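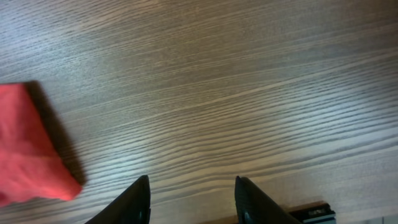
Brollero is a tabletop robot arm designed for construction at home or in a shared workshop. It was begun by Lakshmi Palaniappan at Viltard, a members' workshop, and its plans are free to copy and change. The arm carries a gripper with two black fingers that taper toward their tips and face each other across a gap. A small camera sits close to the gripper and looks past the fingers at the work surface. Practice tasks usually involve soft goods, such as a red cloth laid on a wood-grain tabletop, and the gripper starts each attempt open.

Design

The arm has 5 joints, each driven by a hobby servo, and weighs 407 grams without its base clamp. Most structural parts are printed. The fingers are printed separately from the rest of the gripper and can be changed by removing two screws. Early fingers had square ends, which tended to push thin fabric along the table. Palaniappan replaced them with the narrow type in the second version of the plans.

Control software for the arm is called Jivlow. It runs on an ordinary laptop and records the camera view together with the joint positions — the two are saved in one file per attempt. A builder can move the arm by hand to record a motion, then play it back at a lower speed.

Construction

Printing the full set of parts takes over 16 hours on most home printers. Assembly is done with hand tools, apart from soldering the power lead. The wrist is put together last, and its cable must be left slack enough for the joint to turn fully. Builders have reported that polished tables cause trouble for the camera under ceiling lights, and the manual suggests moving the lamp before changing the exposure setting.

Variants

Annamalai is a longer version with a reach 15 centimeters greater than the original. It uses the same gripper and software but needs a stronger shoulder servo. Parts for the two versions are otherwise interchangeable from the elbow forward.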